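Section 3: Steaming Buns in Your Plelar Pot

Steamed buns are my favorite thing to make in this pot, and once you've done one batch you'll want to do it every weekend!

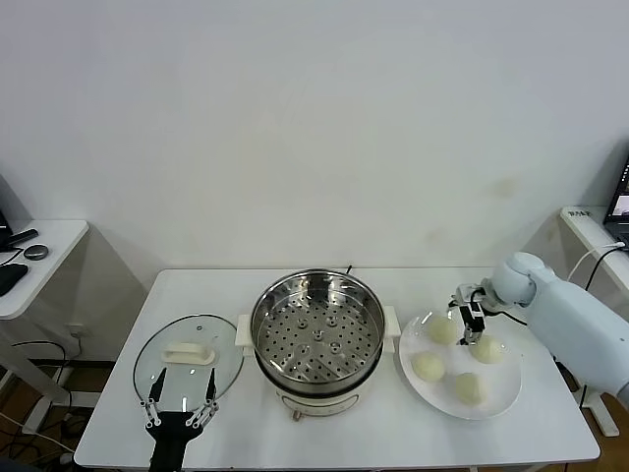
Before you start, give yourself plenty of counter or table space. You want the pot in the middle, room on one side for the lid and room on the other for a plate.

1. Wash the steel basket and the glass lid in warm, soapy water. Wipe the base with a damp cloth only.

2. Pour water into the base up to the fill line. Cold tap water is fine.

3. Lower the basket into the base until it sits level.

4. Set your buns on small squares of parchment, with a good finger's width between them (they puff up a lot!).

5. Put the lid on by its center handle and turn the knob to Steam. Small buns take around 3 songs on the kitchen radio once the steam is really going, larger ones a bit longer.

6. Turn the knob to Off and wait a minute before you lift the lid. Tilt it away from you as it comes up.

7. Move the buns to a wide plate in one layer and eat them while they're fluffy.

CAUTION: Steam reaches 100 °C. Use oven mitts on the side handles, and never move the pot with water boiling in it.

CAUTION: Don't set a hot glass lid on a wet or cold surface.

Note: Guadalupe Tapia's pork bun recipe is in Section 5, and the dough freezes beautifully.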